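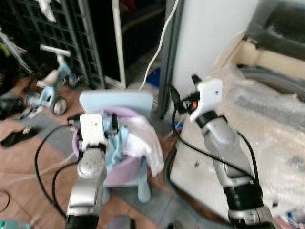
Figura 3. Los dos brazos con las pinzas blancas y el barreño lavanda con las prendas, apoyado en un taburete azul claro.

4.2. Comparación de controladores en la extracción de prendas

Se compararon dos controladores sobre la misma plataforma bimanual: Merau, de impedancia cartesiana, y Vieira, de posición articular con límite de par. Las pinzas no se modificaron entre series. Cada controlador ejecutó 40 intentos de extracción, con un periodo de muestreo de 4 ms y una apertura inicial idéntica en ambos brazos. El modelo de percepción se ajustó previamente con 1.430 agarres anotados del conjunto Mimari.

La dificultad principal reside en el borde del recipiente. Cuando la tela lo rebasa, la normal estimada en el punto de agarre pierde fiabilidad y la trayectoria de aproximación debe recalcularse.

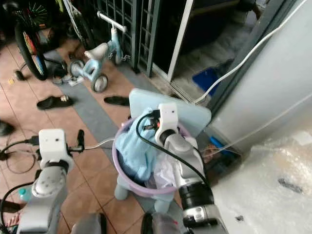

Figura 4. Brazo derecho con la pinza orientada hacia el interior del recipiente; la prenda azul claro rebasa el borde delantero.

Merau toleró mejor los contactos laterales con el plástico. Vieira mostró menor dispersión en la posición final, pero abortó con más frecuencia por exceso de par. No se evaluó el plegado posterior.

Categoría: Robótica / Manipulación de objetos deformables

Comentarios (2)

Enda Dolan: ¿El límite de par era el mismo en las dos muñecas?

Vasco Sampaio: Sí, fijado por software. Los valores están en el anexo B.

© Kekanden. Contacto | Volver arriba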